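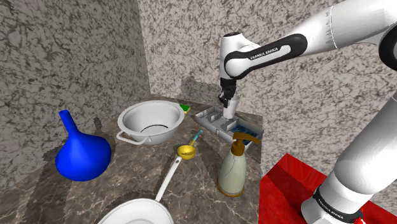

Siamak Zarei objects that a machine which can put away a cup has not cleared a counter, and that most published claims about household robots slide from the first statement to the second without saying so. The objection is the starting point for this handout. It was made in reply to last year's version of these notes, which used the phrase "kitchen-capable" twice and defined it nowhere.

Search this site Go Advanced

Unit 5. Can machines do chores yet?
Course notes, November revision

Print this page | E-mail this page

5.1 Terms

A skill is a short, bounded action: grasp, lift, place, pour, wipe, open. A task is a sequence of skills with a stated end condition, such as "the cup is in the tray." A chore is a task that somebody wants done in a room nobody has prepared, repeatedly, with no one standing by to reset it.

Results are usually reported for skills and sometimes for tasks. The question in the unit title is about chores. Keep the three apart in written work.

5.2 The counter problem

Consider a kitchen counter holding a cup, a pot with loop handles, a frying pan, a ladle, a sponge, a spray bottle and a divided tray. For a fixed arm with a two-finger gripper, these do not present equal difficulty.

Cup. Small, rigid, tapered. A grasp from above is easy to plan. The placement is the harder half when the target is a compartment with thin walls, where a small lateral error puts the rim of the compartment under the cup.

Frying pan. The long handle is graspable, but the center of mass lies well away from it. Two parallel fingers resist the resulting torque poorly, and the pan rotates in the grip. Dragging is often more reliable than lifting.

Pot. One loop handle gives a tilted lift. Two handles call for two arms or a regrasp.

Ladle. A thin handle lying close to the surface leaves little clearance for the fingertips. If it rests across another object, the order of removal matters.

Sponge. Deformable. Closing on it is simple; knowing how much of it has been gripped is less so. Wiping adds a contact force that has to be held while the arm moves.

Spray bottle. Easy to move, hard to use. Working a pump head with the same gripper that holds the bottle is normally not possible.

A controller tuned on the cup says almost nothing about the pan.

5.3 Simulation and transfer

Most training and much evaluation is now done in rendered scenes. The advantages are cost and repeatability: object poses can be set exactly, and a failed trial breaks nothing. The known gaps are friction, compliance, liquids, and the appearance of shiny or patterned surfaces. Stone textures with strong veins are a useful stress test for vision, as an edge detector can confuse a vein with the outline of a thin object.

A success rate in simulation should be reported as such. It is an estimate of how the policy does under the simulator's contact model. It becomes evidence about a real kitchen only when a transfer experiment is reported beside it.

5.4 Worked case: Dravau

The Dravau exercise used in the lab ran 369 simulated trials of counter clearing, with 12 object layouts. The end condition was that every loose item be in its assigned place. Three points from the write-up:

(a) Single-object placements were scored separately from full clears. The two scores should never be averaged.

(b) Errors compound. If each of seven placements succeeds independently with probability 0.95, all seven succeed with probability 0.70. At 0.90 the figure falls to 0.48. Independence is generous here - a dropped ladle usually makes the next grasp worse.

(c) Recovery was not attempted. After a drop the trial ended. A household machine does not have that option.

5.5 Shop floor compared

The Feltetti packing cell and the Hapeta parts-sorting line, both covered in Unit 4, run unattended for whole shifts. Their arms are no cleverer than the lab's. The parts arrive in known poses, the fixtures were built for the gripper, and a jam stops the line and calls a person. Much of the engineering went into the surroundings.

The Fimitura finishing shop is the intermediate case. Its parts vary, the bins are mixed, and an operator clears faults by hand several times a shift. Zarei regards this as the honest comparison for a kitchen, and the course follows him on that.

5.6 Position taken in these notes

Skills: yes, for many rigid objects. Tasks: yes, under controlled layouts, with the success rate stated. Chores: not at a reliability most households would accept without supervision. Forecasts of a general home machine by 2055 appear in the reading list. Read them for their assumptions about recovery and maintenance; the dates themselves carry little information.

5.7 Exercises

1. Write an end condition for "wipe the counter" that a camera could check. State what it misses.

2. Using 5.4(b), find the per-placement success probability needed for a full clear of seven objects at 0.99.

3. Propose an order of removal for the objects in 5.2, assuming the ladle lies over the pan handle. Mark any step that needs a regrasp.

4. Choose one Feltetti fixture and describe its nearest kitchen equivalent, if there is one.

Submit exercises 2 and 3 in writing. Bring 1 and 4 to the lab session.

Print this page | E-mail this page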